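帽子到底该怎么收

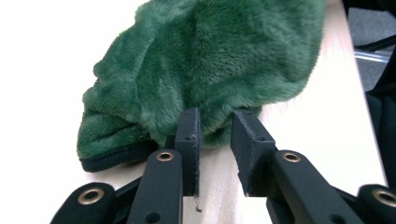
上期说到换季收纳，有位读者来信说，毛绒帽子根本不用叠，往抽屉里一塞就行，反正戴上头就撑开了，叠了也是白叠。另外还补了一句：真正该操心的是袖子起球的毛衣。

我看完想了半天，因为我自己以前就是这么干的！去年三月收冬天的东西，我把帽子、手套、围巾一股脑儿塞进一个袋子，袋口一扎，往柜顶一扔，心里还挺得意。等天冷了再翻出来，那顶毛绒的压出好几道印子，绒毛东倒西歪，戴着照镜子，像刚睡醒的猫（我先生说更像没睡醒的）。后来拿软毛刷顺着刷了一遍，又在浴室里挂了一晚上，才算缓过来一点。

所以这回我还是想替“叠”说句话，虽然叠得不用多讲究。我现在的做法是这样：先把帽子拎到窗边抖一抖，抖掉灰和头发，再平放到桌上，用手掌把绒面摊开，褶子往两边推一推。深色的绒特别爱粘东西，墨绿、藏青这一类，白毛线头粘上去一眼就看见，拿粘毛滚筒轻轻过一遍就好，别使劲。帽口要是罗纹的，千万别去拽它，罗纹一松，整顶帽子就老往眼睛上滑，烦死人。摊平以后对折一次，就一次，口朝下放进盒子，上面别再压重的。

盒子我用的是 Flarna 的那种浅布盒，长 40 厘米，一个刚好放得下我们全家的毛绒帽子，围巾另外卷起来放。买的时候还犹豫过 Torvik 的硬盒，样子是真好看，可盖子太紧，每次开都像在拔萝卜，最后还是放弃了。布盒软一点，塞床底、塞衣柜最下面一层都行，我放的是衣柜，离暖气远些。

要洗的话，我都是趁收之前洗，冷水加一点点羊毛洗涤剂，泡 9 分钟，用手按压，不拧。洗完裹在干毛巾里吸水，再套在倒扣的碗上晾（碗别太大，撑变形了就回不去了）。当然先看一眼标签，写着不能水洗的就老老实实送干洗。

至于那位读者说的起球毛衣，说得有道理，我柜子里就有三件等着剃呢！下期专门写这个，大家有顺手的去球器也请告诉我，我那个刀头已经钝得只会挠痒痒了。

最后插一条：Lornham 的旧衣交换会还在收东西，帽子围巾都要，洗干净就行，配不成对的手套也可以拿来，有人会拆了线重新织。Pludstead 那边的朋友来不及跑一趟的，给我回封邮件，我下次过去顺路帮你们带。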